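Re: plates and nibbles for the July social

Dear all,

Thank you for the many kind replies about the social, and sorry to be slow in answering. I have been through the box from Reltelton and the white plates with the thin black rim are the ones I should like us to use. They are plain, they stack nicely, and they don't fight with the tablecloths as the floral ones did (lovely as those were, Notburga!).

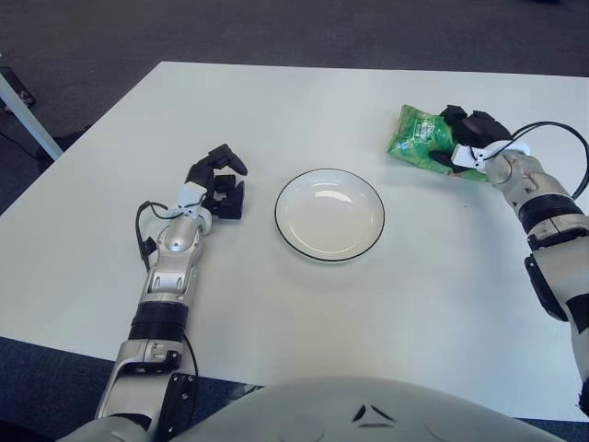 As for quantities, Costis can let us have almost 500 paper napkins, so we needn't buy any, and I would put out 2 plates of crisps to each table and top them up as the evening goes on. Parvaneh has asked for a few plain flavours for the children, and I do think she's right. I'm very fond of the green bags myself, with the cucumber slice on the front, and one bag looks quite generous laid across a plate, though of course we shall open them on the night.

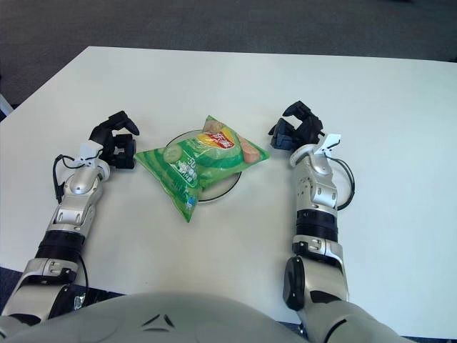 Kourosh Ghorbani wrote:
> Could we please have bowls for the crisps? Plates
> are fine for sandwiches, but last time at Stoleck
> I was sweeping up crumbs until past ten.

Bowls it is for the far end, Kourosh, if you can bring yours, and I'll keep plates by the door for the sandwiches. Do tell me by teatime tomorrow if you want anything added to the shopping.

Warmest wishes,
Sun-ja Cha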